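4. Importing and Exporting Contact Logs

Verance Log reads and writes ADIF files. Complete the station profile in Section 3 before importing any records.

4.1 Importing an existing log

1. Close any open contest session.
2. Select File, then Import, then ADIF.
3. Choose the source file. Files containing more than 800 contacts are processed in batches, and the status bar shows the progress of each batch.
4. Confirm the station call sign and grid locator when prompted.
5. Select Begin.

Note: Times in the source file are read as UTC. If the original log was kept in local time, set the offset in the Time field before selecting Begin.

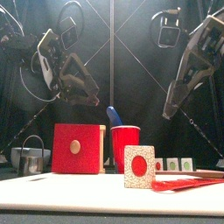

4.2 Resolving unmatched modes

Contacts with a mode that the program does not recognize are placed in the Pending list. They are kept there for 90 days and are not included in award totals.

1. Open the Pending list from the Log menu.
2. Select one or more contacts.
3. Assign a mode and, where required, a submode.
4. Select Apply.

Caution: Apply cannot be reversed once the log has been saved. Export a copy of the log first. 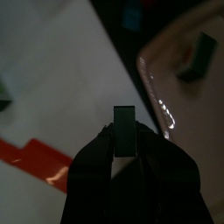 Names and comments containing accented characters, such as Đào, are stored in full but may be simplified on export. To keep them, select the extended character option in the Export window — some older programs cannot read the resulting file.

4.3 Exporting to the Hultwood format

1. Select File, then Export, then Hultwood.
2. Enter a date range or leave both fields blank to export the entire log.
3. Select version 2 of the format unless the receiving program requires the earlier one.
4. Save the file.

If error 49 appears, a contact in the range has no band entered. Correct the contact and repeat the export.

Related topics
Setting up the station profile
Connecting a radio through Felto
Backing up and restoring a log
Printing QSL labels
Keyboard shortcuts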